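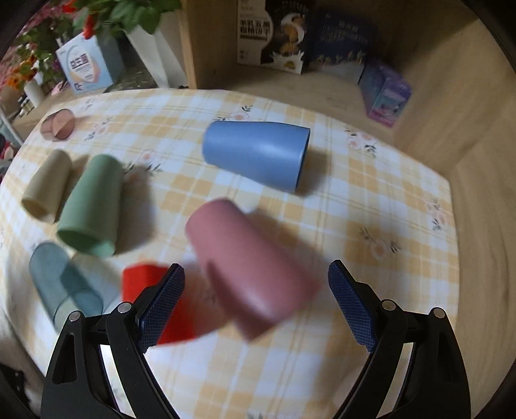
Tustow Community Hall
Kitchen and Dining Room: Fire and Electrical Inspection Checklist, with Comments

Print this page | E-mail this page

Inspected by: Ewan Cowie
Reviewed by: Flora Chisholm
Inspection date: 30 December 2022

Ratings: S = satisfactory, A = action needed, N/A = not applicable.

1. Exit doors open fully without a key. S
Comment: Rear door sticks in the last few inches of travel. Plane the bottom edge at next service.

2. Exit signs lit on normal and backup power. A
Comment: Sign over the side corridor went dark on the backup test. Battery pack to be replaced in January.

3. Extinguishers mounted, tagged and in the green. S
Comment: 4 units checked. Kitchen unit has a scuffed label, still legible.

4. Hood and duct free of grease. A
Comment: Filters acceptable. Light buildup behind the second filter. Mackay to clean and send a dated report.

5. Gas shutoff reachable and labeled. S

6. Ground-fault outlets trip and reset. S
Comment: Outlet left of the sink was slow to reset on the first press. Normal on three further presses. Recheck next visit.

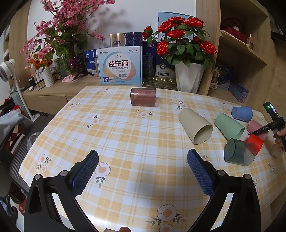 7. Table coverings clear of heaters and candles. S
Comment: Keep cloth edges at least three feet from any portable heater. Open flame is not permitted under the rental terms.

8. Extension cords. A
Comment: One cord run under the floor mat by the stage. Removed during the visit. Do not put back.

9. Water heater relief valve and discharge pipe. S
Comment: Skollberg unit. Pipe ends above the floor drain, no corrosion at the fitting.

10. Electrical panel clearance. A
Comment: Folding chairs stacked against the panel door. Same finding as last year. Floor to be taped off.

11. Posted occupancy limit. S
Comment: Sign reads 239 and matches the permit. Floor area on file is 1,841 square feet.

12. Fire alarm panel. N/A
Comment: Covered under the Trirlow contract. See separate report.

Items marked A are to be closed out in writing to F. Chisholm. Item 8 is closed. Item 10 must be closed before the next rental.

Last updated: January 2023

This site uses cookies to remember your settings. Accept | Decline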